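**Loltaven Domestic Task Program: Work Area Inspection and Readiness Checklist**

Task group: wiping and handling of small shelving
Site: Grolholm annex
Date of inspection: Tuesday, February 25, 2025
Standard applied: Haltus internal procedure, revision 5

**Part A. Work area**

- [x] Table stable; no rocking under hand pressure
- [x] Walkway to the door clear
- [x] Emergency stop tested before the first session
- [ ] Floor cables covered or secured

Comment: Cables remain on the carpet beside the work area. They are to be secured before the April inspection. Operators may continue in the meantime, provided that no one walks on the cable side during a session.

**Part B. Hand-held grippers**

- [x] Jaws open and close fully
- [x] Marker plates fixed tightly
- [x] Cable connectors seated
- [x] Wrist comfort confirmed by operator after each block
- [ ] Spare finger pads in stock

Comment: Order finger pads in the same size as the present set. Sessions are limited to 200 wipes per operator per day. The limit was not exceeded during the review period.

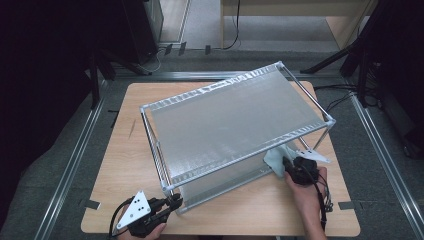
**Part C. Readiness of the Roy arm for unattended wiping**

- [x] Wipes a flat, open surface without human help
- [ ] Wipes the underside of a shelf
- [ ] Detects a dropped cloth and stops
- [ ] Keeps contact force within the limit at corners

Comment: The arm may not be left unattended for this task. Flat surfaces are handled well, and the 600 trial runs completed to date include no contact fault on an open tabletop. Corners and undersides are a different matter. The arm loses the cloth, continues the motion with bare jaws, and reports the task as complete. Until it can recognize this condition, a person must be within reach of the stop button at all times.

**Part D. Handling and steadying of light furniture**

- [x] Load within rated limit
- [x] Item free of sharp edges
- [ ] Two-point hold maintained by the arm pair without slipping
- [ ] Item returned to its starting position

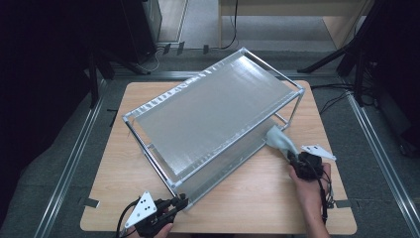
Comment: Two-handed work is the weakest area reviewed. A person adjusts both hands together without planning to do so, while the arm pair still treats each hand as a separate job. The demonstrations show the skill required: one gripper closes on a leg of the metal frame while the pad of the other presses against the right end of the lower shelf. The arm pair has not reproduced a divided hold of this type reliably. Roughly 3,000 demonstrations are planned before it is tested again.

**Part E. Determination**

- [x] Approved for continued demonstration by trained operators
- [x] Approved for attended wiping of flat surfaces
- [ ] Approved for unattended household use

Open items in Parts A and B are assigned to the site office. Open items in Parts C and D remain with the Loltaven program and will be reviewed in April.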